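Eltby Storefronts: data card and README

Eltby is a small open dataset of independent clothing shops, and we're so happy it's finally in a state where other people can use it! It follows boutiques, tailors, consignment racks and shoe repair counters through closings, moves and reopenings, one row per change. If you have ever tried to find out whether the dress shop on your corner shut for good or just went three blocks over, you already know why we wanted this.

Last data update: 10th June

What's in the folder

shops.csv has 887 rows, one per shop. Columns are shop_id, trade, district, opened_year, status and notes.
events.csv has 1,459 rows, one per change in a shop's life. Columns are shop_id, event, month, year, source and confidence.
districts.csv lists the shopping streets we cover and which of the two survey areas, Bruver or Gurkness, each one belongs to.

The files are plain UTF-8 with commas. Join on shop_id and you're off. Please read it in as text, or your spreadsheet will eat the leading zeros (ours did, twice).

How the rows were collected

Bruver was done on foot, street by street, with a paper form that we typed up in the evenings. Gurkness came mostly from old shopping guides and lease notices, then from phone calls to the shops that still had a working number. We love the notes column in the Gurkness half. Owners told us wonderful things about first customers, borrowed sewing machines and window displays that took a whole weekend, and we kept as much as they were glad to share.

A shop counts as reopened when it sells to the public again under the same owner, even if the name or address is new. Pop-ups count if they ran for a full month. Online-only shops stay in the file with status "web" so their history isn't lost. 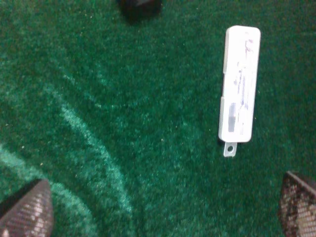 Imai wrote to us that the reopened status was hiding the best part of the data, and that a shop coming back in its old space ought to be kept apart from one starting over across town. We agreed right away! The event column now has "reopened_same" and "reopened_moved", and the old single value is gone. Scripts written for the earlier release will need a small fix.

Known gaps

Gurkness has no rows for market stalls. Bruver has 80 of them, so please don't compare the two areas on trade type without dropping those first.
For 200 events we have the year and no month. The month field is blank in those rows, and confidence is set to "low".
Reasons for closing are only recorded when the owner gave one. A blank means we didn't hear, so don't read it as a quiet retirement.
Shops with two owners who split are listed as two shops from the date of the split.

Privacy

Owner names, phone numbers and home addresses were never put in the files. Any shop can ask to have its notes removed, and we do it with the next update.

Using it

Free for any use, with credit to "Eltby Storefronts". Class projects, neighborhood maps, news stories, a poster for your own shop window, all great. Corrections are very welcome: open an issue with the shop_id, what changed and how you know. New districts are welcome too, but write to us before you start walking so that we can send you the current form.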